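Brasley Wants to Sell You a Robot That Takes Computers Apart

March 26, 2019

Brasley has put a price on its desktop teardown kit, and the price is $3000 a month. For that, a recycling shop gets two arms, a set of driver bits, a bench controller and access to Kinau, the software that is supposed to know where the screws are.

The company began showing the kit to refurbishers in February. It says Kinau handles 1000 case models, a number that covers the same tower in beige and black. Cases with stripped screws are passed to what the brochure calls "an assisted station." The assisted station is a person, who is not included.

Turunen, which refurbishes office machines by the pallet, has been trying the kit on one of its four lines. Its verdict so far is polite. The arms are steady, they don't mind dust, and they wait very patiently for someone to come and move a cable out of the way. Side panels come off well. Front bezels are described as "a work in progress," a phrase that also appears in last year's brochure.

Rival Dalell sells a cheaper setup with no arms at all, just a conveyor, some bins and a laminated instruction sheet. It reports strong orders.

Brasley says an update for wiring is coming this summer. Until then, panels with cables attached stay on the manual side of the shop, where the equipment is a screwdriver and the training takes an afternoon.

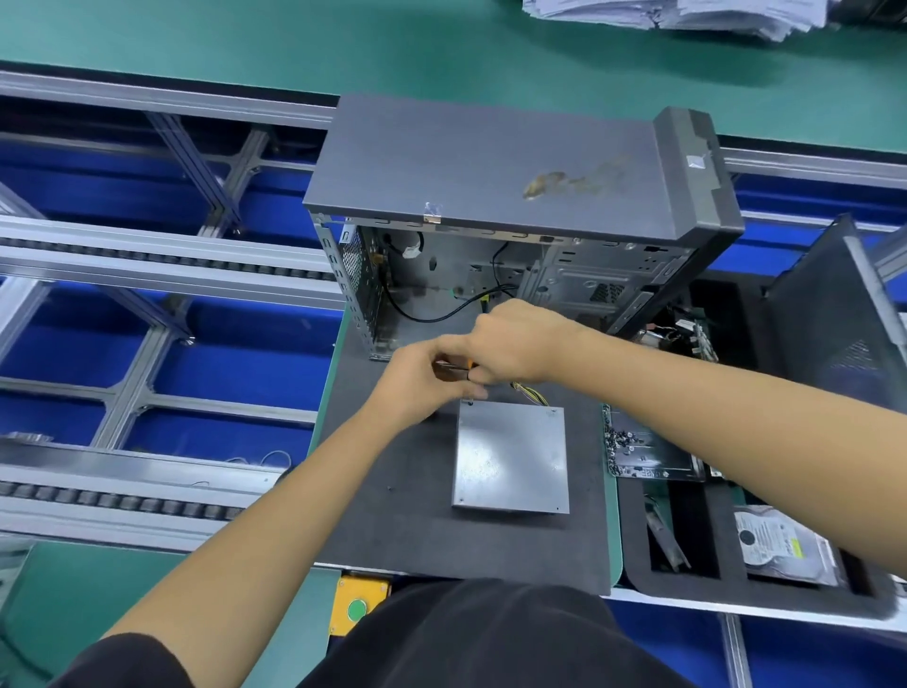
RECYCLING & REPAIR

The monthly fee covers bits and software updates. Shipping is extra, and the minimum term is two years.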